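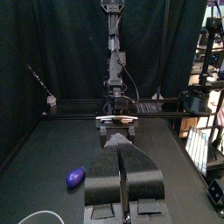
Midbridge Adult Learning
Household Book-keeping, Course Handout, Week 3
Tutor: Marlene Bragança

Fixed costs, changing costs and the money in between

Last week we listed everything that comes into the household in a month. This week we do the same for what goes out. Please bring your own figures if you are happy to use them. If not, work from the sheet for the Queiroz household at the end.

1. Fixed costs

A fixed cost is one where you know the amount and the date before it happens. Rent or mortgage, council tax, a phone contract and insurance paid monthly all belong here. Write each one on its own line with the day of the month it leaves the account.

Council tax is often collected over ten months, with nothing to pay in February and March. Do not treat those two months as spare money until you have looked at the rest of the year.

2. Changing costs

Food, fuel, bus fares, clothes and anything bought for the house. The amount moves from month to month, so we need an average. Take three months of bank statements, add up the food shopping, and divide by three. Leave December out if you can, as it will push the figure up.

Gas and electricity can sit in either list. If you pay a set amount by direct debit, put it under fixed costs and make a note of when the supplier reviews it. If you use a prepayment meter, put it under changing costs and keep the receipts.

3. Costs that come round once a year

These are the ones most often left off. Car tax, MOT, boiler service, school uniform, TV licence if paid in one go, birthdays. Add them all up for the year and divide by twelve. The answer is the amount to set aside each month.

Worked figure: a household with yearly costs of £400 needs to set aside £33.34 a month. We round up to the next penny so that the pot is not short at the end.

4. Setting out the page

Use five columns: date, what it was for, money in, money out, balance. Write the balance after every line, not only at the foot of the page. If the balance does not match the bank, go back to the last line where it did and check forward from there.

A common slip is swapping two digits, such as writing 54 for 45. The difference will always divide by nine, so try that first when the totals are out.

Sheet for the Queiroz household

Money in each month: £2,150
Rent: £780, on the 1st
Council tax: £142, on the 5th
Gas and electricity: £165, on the 12th
Phone and broadband: £48, on the 20th
Food, three months: £412, £388, £430
Car tax, MOT and service, for the year: £540

Work out the average for food, the monthly amount for the car, and what is left. Bring your page to the next class.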